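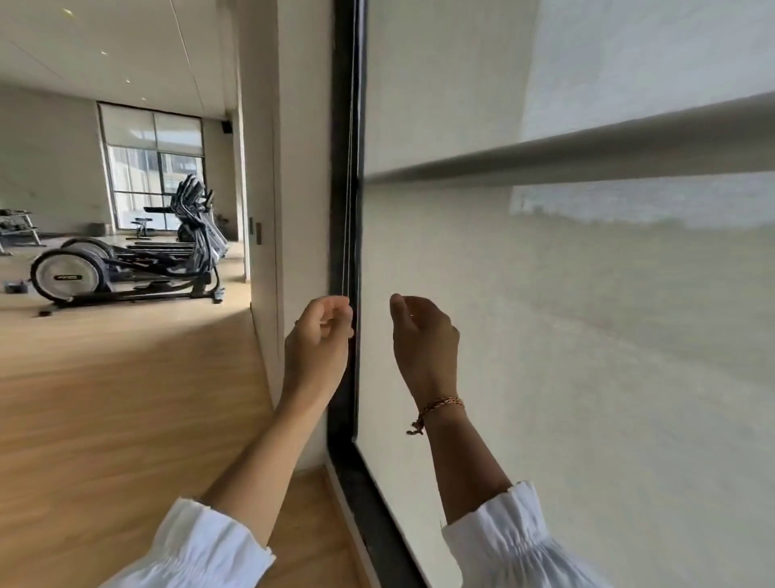 Clommont Household Window Coverings Collection: README

Version 2, issued 11/06/2021
Maintained by Hedvika Šindelář. Records and access: Anežka Holub.

Summary

The Clommont collection documents the everyday handling of window coverings in homes and in shared rooms of residential buildings. It covers roller blinds, curtains, slatted blinds and shutters as people use them in the course of a day. Each record concerns one covering at one window and carries a short written note on the room. The present version holds 3000 records from 40 buildings.

Scope

Rooms were accepted whatever their purpose. Bedrooms and kitchens make up the greater part of the collection; the remainder consists of stairwells, laundries, studies and exercise rooms. Exercise rooms were admitted from the second round onwards, at the request of the Mastville office – they had been left out of the first round under a rule that applied to shared rooms in general. Records from the Tichý building follow the older room codes and have not been renumbered.

Shop displays, vehicle blinds and coverings for roof windows are outside the scope.

Contents of a record

covering: roller, curtain, slatted, shutter
control: cord, chain, wand, handle, motor, none
fabric: opaque, translucent, open weave, not applicable
frame_colour: as seen from inside the room
room: one value from the room list
switch_near: yes or no
note: free text, up to 400 characters

The control field records what the person handles. A roller blind worked by a pull cord is entered as "cord" even where a motor is fitted but not in use. Where a cord hangs beside the frame, the side is given in the note, as viewed from inside the room.

The switch_near field is "yes" where a wall switch is mounted beside the window or on an adjoining pillar. The purpose of the switch is not recorded. Large items standing in the room, such as a cross-trainer or a wardrobe, may be named in the note but have no field of their own.

Checking

All entries were read by a second person. Differences were settled by the maintainer, and the earlier value was kept in the change log. In this version 31 entries were corrected, most of them under fabric, where "translucent" and "open weave" had been used interchangeably.

Known limitations

Pale fabrics are over-represented. Heavy lined curtains are few, and there are no records of shutters in shared rooms. The fabric field depends on the light outside and should be treated with care in records made after dusk. Cord lengths were not measured, and the collection must not be used to assess whether an installation is safe for children.

Access and changes

Copies are held at Clommont and at the Grastari reading room. Requests should be made in writing to the records office, stating the fields required. Corrections received before the end of August will be entered in the next version – later ones will be held over.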